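Gruvia Cookware Set: Set-Up and Care Guide
Section 4. Glass Lids
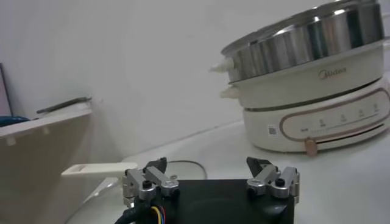
4.1 Before first use

1. Remove the lid from its sleeve and peel off the paper label. Do not scrape the label with a blade.
2. Wash the lid in warm water with a mild dish soap. Rinse and dry with a soft cloth.
3. Place the lid flat on a stable, level surface with good light.
4. Run a dry cloth along the full edge of the glass. If the cloth catches, stop and inspect that part of the rim for a chip.
5. Check both faces for scratches, air bubbles and short straight lines under the surface. Clear glass is easiest to inspect when you lower your eye to table height and look across it.

CAUTION: Do not use a lid with a chip, a crack or a deep scratch. Tempered glass can break suddenly some time after the damage was done.

4.2 Attaching the knob

Lids are shipped with the knob packed separately. You need the knob, one screw, two washers and a Phillips screwdriver. Power drivers must not be used.

1. Put one washer on the screw.
2. Push the screw up through the center hole from the underside of the lid.
3. Put the second washer over the screw on the upper side.
4. Turn the knob onto the screw by hand until it stops.
5. Hold the knob still and tighten the screw a quarter turn with the screwdriver.

The knob should not rotate when the lid is lifted. If it does, repeat step 5. If the washer bulges out past the base of the knob, the screw is too tight and must be backed off.

NOTE: Knobs from the older Saavedra line have a different thread and do not fit. A Custo knob fits only with the longer screw supplied in the spare parts bag.

4.3 Fitting the lid to a pan

1. Set the lid on the pan and let it drop into the rim under its own weight.
2. Turn it a little in each direction. It should move freely and lie level.
3. If the lid rocks, lift it and check the pan rim for food residue or a dent.

Do not press a lid down to make it fit. A lid forced into a pan that is too small can jam as the pan cools. If this happens, warm the pan on the lowest heat setting for a short time, turn off the heat, and lift the lid with an oven mitt.

4.4 Use on the table and countertop

A lid may be laid flat on a table while you serve or stir. Observe the following.

- Use a dry cloth or a cork mat under a hot lid.
- Do not place a hot lid on stone, steel or any wet surface.
- Keep the rim fully on the surface. Clear lids are easily overlooked and easily knocked.
- Do not set pans or tools on top of the glass.

WARNING: Steam escapes when a lid is lifted. Tilt the far side up first and keep your face and forearm away from the opening.

4.5 Cleaning

Wash by hand or on the upper rack of the dishwasher. For lime marks, mix one part white vinegar with two parts water, leave on the glass for 20 minutes, then rinse. Steel wool and scouring powder will scratch the glass and void the warranty. Retighten the knob screw after every few dishwasher cycles.

4.6 Spare parts

Knob, screw and washers are sold together as kit 47. Replacement lids are sold singly; measure the inside of the pan rim before you order. Write to Flolleck Parts, attention Jamshid Khosravi, and state the pan size and the number stamped on the base.

Section revised 17 Mar 2026, U. Alarcón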